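Tedix: a small dataset of betting shop openings and closures

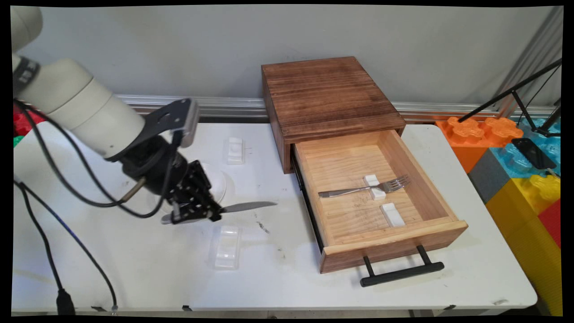 I started putting this together in November, when the second bookmaker on my road shut and I wanted to know whether that was just my road or everybody's. I couldn't find a free list that told me, so I began keeping one, and it got a bit out of hand (in a good way!). Tedix is the result. It's a plain table of betting shops, bingo halls and amusement arcades in one made-to-measure patch of towns I know well enough to check on foot or by bus.

What's in it

There are 1,000 rows, one per premises. A premises is an address, so if a bookie moves three doors down you'll get two rows, and if a bingo hall changes hands and keeps the building you'll get one row with a note. I went back and forth on this for ages. Romain Vasseur, who wrote most of the cleaning script, wanted a row per operator, and his version is still in the "old" folder if you prefer it, but it hasn't been touched for a while and I wouldn't build anything on it.

The columns are:

premises_id: a number I made up, stable between versions
kind: bookmaker, bingo, arcade or casino
town: as the locals spell it
first_seen: month and year I first have evidence of it trading
last_seen: month and year of the latest evidence, blank if it's still open
group: chain or independent, nothing finer than that
source: notice, directory, visit or reader
notes: free text, sometimes too free

Only 57 rows have kind set to casino or arcade. Please don't work out percentages for those two and put them in a headline. Someone did that with the first version and I spent an evening writing to them.

Where it comes from

Mostly licensing notices and old trade directories, typed up by hand. The Wainwright directory is the backbone for the earlier years. It's lovely to read and terrible to scan, with two columns that wander into each other, so I gave up on the automatic route and typed the lot. The rest is visits and emails from readers. Anything marked "reader" has been checked against one other source, apart from 56 rows where I couldn't find one. Those have "unchecked" at the start of the notes, so you can filter them out easily enough.

What it doesn't have

No takings, no machine numbers, no staff numbers. I get asked for takings more than anything else and I simply don't have them. There's nothing about online betting either, so if you want to say that shops closed because people moved to their phones, you'll need to bring your own figures for the phone half of that.

No names of owners or managers. A few notices do print them and I've left them out on purpose. If you spot one that has slipped through into the notes, tell me and I'll take it out the same day.

Things to watch for

Dates are months, never days. If a shop shut and reopened inside 60 days I've treated it as open the whole time, as most of those gaps were refits. Longer gaps get a note.

The town of Minduvley looks as if it lost nearly all its bookmakers at once. It didn't! The directory skipped it for one edition and I've only partly filled the hole. Treat anything about Minduvley before that gap as patchy.

"Independent" is my own judgement for the older rows. Some small chains traded under several names and I've surely missed a few.

Using the files

It's one CSV with a header row, in UTF-8, commas between fields and quotes round the notes. It opens fine in any spreadsheet, though yours may try to turn the months into full dates, so bring those two columns in as text. The script called kaltetar rebuilds the CSV from the typed-up pages and grumbles about anything odd (duplicate addresses, a last_seen before a first_seen). Kaltetar was meant to be a temporary name and here we are.

Licence and corrections

Use it for whatever you like, paid or unpaid, as long as you say where you got it and which version. Corrections are very welcome, and a photo of a shopfront or a scanned notice helps a lot. Open an issue with the premises_id in the title and I'll get to it, usually after 7pm.

Still to do: the bingo halls on the coast, and the rest of Minduvley.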